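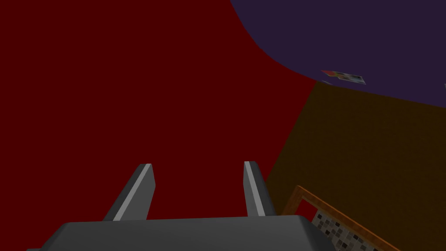
Lemivdale print studio opens Thursday etching course

The Lemivdale print studio has opened bookings for a course in copperplate etching, taught by the printmaker Vittoria Pace. Sessions run on Thursday evenings from November, starting at 6.30 p.m., in the ground-floor workshop on Gilmont Street. There are 14 places.

The course covers hard ground, soft ground and aquatint. Each participant will prepare 2 small plates, bite them in ferric chloride and pull proofs on dampened cotton paper. Plates, grounds and inks are included in the fee. Aprons are not.
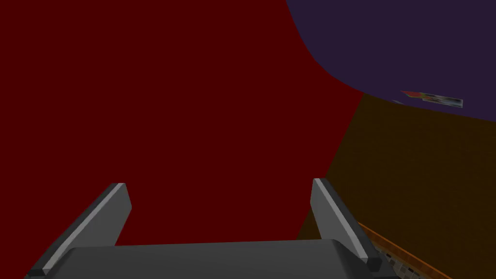
Pace trained as an engraver before moving to etching and works mainly in line, with very little tone. She will be joined for the aquatint sessions by Deming Shi, who will demonstrate stopping out and the use of a rosin box. Participants under 16 cannot be admitted to the acid room.

Printing will be done on the studio's Zanetti press, which returned to use after its lower roller was reground. The bed takes plates up to A2. New blankets have been fitted and the pressure gauges reset.
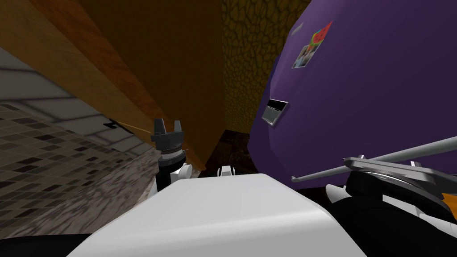 Reading time: 2 min

A display of work by earlier students will hang in the corridor for the length of the course. It includes a set of 3 aquatints by Chukwuemeka Ogundipe and a drypoint by Mirko Galli, all printed in the studio. Entry to the display is free during opening hours.

Bookings are taken at the front desk or by telephone. A deposit is payable on booking and the balance at the first session.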